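Home | News | Events | Publications | Contact
Search this site Enter keywords Search
Print this page | E-mail this page

Dinbridge opens grants for worn floors and walls in community rooms

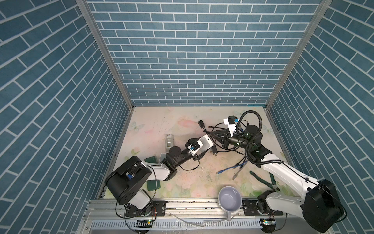 Blue brick-pattern wall panels and a pale floor printed with flowers and butterflies, scuffed and marked with dirt.

August 30, 2025

Dinbridge has opened a grant scheme to help small community venues repair or replace worn floor and wall coverings. The Room Surfaces Fund will pay for materials and fitting in rooms that are open to the public for at least part of the week, including village halls, church rooms, playgroup rooms, club rooms and shared workshops.

A total of 37 venues will be supported in the first round. Applications are now being taken and will be accepted until the round is full. Venues in the town itself and in the outlying parishes, including Fikham, can apply on the same terms.

The fund follows a survey of rooms for hire across the district, in which venue managers were asked what put people off booking. Heating and parking were both mentioned often. The condition of the floor came up more than either of them, and it was the one that managers said they found hardest to get money for. Most grants open to halls are meant for roofs, kitchens, access ramps or energy work, and a tired floor tends to wait until the next big refurbishment.

Ayanda Chauke, who manages the fund for Dinbridge, said:

"A lot of our halls are in sound condition. The roof is good and the boiler works, but the floor was laid a long time ago and it has had chairs dragged over it every week. People walk in, look down and decide the place is not looked after. We wanted a fund that deals with that one thing and does not ask a hall to rebuild itself at the same time."

What the fund will pay for

Grants can be used for sheet flooring, floor tiles, sanding and sealing of timber floors, skirting, wall panels, wall coverings and paint. They can also be used to take up and dispose of old coverings, and to level the floor underneath where this is needed before a new one can go down.

The fund will pay for patterned and printed materials as well as plain ones. Earlier schemes in the district limited venues to a short list of plain colours, and several groups asked for this to be changed. Playgroups in particular said they would like to choose a print, and others wanted a brick or stone effect on the walls to match the rest of a building. There is no approved colour list under the new scheme. The only conditions are that floor coverings must be suitable for the use the room gets, and that wall coverings must meet the fire safety requirements for a public building.

The fund will not pay for furniture, curtains, rugs, lighting or kitchen units. It cannot be used for work that has already been done, or for work that a landlord is bound to carry out under a lease.

Each venue may apply for up to two rooms. Corridors, entrance areas and toilets do not count towards the limit if they adjoin a room that is being done.

Cleaning and repair first

Applicants will be asked to show that a surface cannot be put right by cleaning or a small repair. To help with this, Dinbridge has arranged for a floor care adviser, Flynn Tuhiwai, to visit venues before they apply. Visits are free and there is no obligation to apply afterwards.

Mr Tuhiwai has worked in contract flooring for most of his career and has run his own floor care business, Pyo, for the past four years. He said:

"Pale floors get written off early. They show every mark, and if the finish has gone then the dirt sits in the scratches and an ordinary mop will not shift it. Sometimes a proper scrub and a new coat of finish will give you several more years. Sometimes the wear layer has gone right through, and then you are wasting your money. You need to get down on your knees and look at it.

"Printed floors are a bit different. With a plain floor you can often cut out a bad patch and set a new piece in. With a print you have to match the pattern, and if the maker has stopped doing that design you will always see the join. I tell people to order an extra length when they buy and put it away somewhere dry, with a label on it."

On wall panels, he advises venues to check the fixings before deciding that a panel needs to be replaced. Panels that have come away at a corner can often be refixed in an hour or so. Those that have swelled at the bottom usually have water getting in behind them, and the source of the water should be found before any new panel goes up.

After each visit the venue will receive a short written note saying what was looked at and what is recommended. Where cleaning or repair is enough, the fund can meet the cost of that work without a full application. A one-page form is provided for this.

How to apply

The application form is four pages long. Venues will need to send it in with:

- a copy of the note from the advisory visit
- two written quotes for the work, or one quote if the work costs less than £200
- a sample or maker's sheet for each material chosen
- the landlord's written consent, if the building is rented
- a list of the groups that use the room in a normal week

Applications will be looked at in the order they come in. Venues should expect a decision within four weeks of sending in a complete form. Where papers are missing, the application will keep its place in the queue for two weeks while they are found.

Work must not begin until the venue has a grant letter. Once the letter has been issued, the work should be finished within six months. An extension can be given where a material is on a long order or where a room is in heavy use and cannot be closed until a holiday.

Payment is made in two parts, with half sent out when the order is placed and the rest when the invoice has been received. Smaller venues that would find it hard to pay a fitter before the second part arrives can ask for Dinbridge to pay the fitter directly. There is a box for this on the form.

Help with choosing materials

Aninance, the Dinbridge building supplies firm, is lending a set of sample boards to the scheme. The boards show sheet floorings, tiles and wall panels in a range of plain and printed finishes, and can be borrowed by any venue that has booked an advisory visit. Groups are encouraged to lay them out in the room where the work will be done and look at them in daylight and with the lights on.

The boards are for reference only. Venues are free to buy from any supplier, and choosing a material from the boards will not affect the outcome of an application.

A guidance sheet has also been prepared. It deals with slip ratings, how long adhesive should be left before furniture goes back, chair feet, door mats and the kinds of cleaner that should be kept off vinyl. Printed copies are available at the Dinbridge offices and at Fikham library.

Ms Chauke said:

"Please book the visit first, even if you are sure what you want. We have already been asked whether a hall can send quotes straight in, and it can't. The visit takes less than an hour and it often changes what goes on the form. One hall that took part in our trial had been quoted for a whole new floor and needed one end of it doing.

"I would also ask people to talk to the groups that use the room. A dance class and a toddler group want different things underfoot, and it is better to have that conversation before the order goes in."

Visits can be booked for weekdays and for Saturday mornings. Evening visits may be possible for venues that are run entirely by people in full-time work. Whoever shows Mr Tuhiwai round should have access to any store rooms leading off the main room, and should bring details of the existing floor if these have been kept.

Notes to editors

The Room Surfaces Fund is paid for by Dinbridge from its community buildings budget. It does not replace the existing grants for access and energy work, which remain open. A venue may hold a grant from the Room Surfaces Fund and one other Dinbridge grant at the same time, provided that they are for different work.

Venues that have had a flooring grant from Dinbridge in the past four years can book an advisory visit but cannot apply for a full grant in this round.

Schools can apply only for rooms that are let to outside groups. Private homes and offices are not covered.

Ayanda Chauke and Flynn Tuhiwai are available for interview. Requests should be made through the Dinbridge press desk during office hours.

Ends

Print this page | E-mail this page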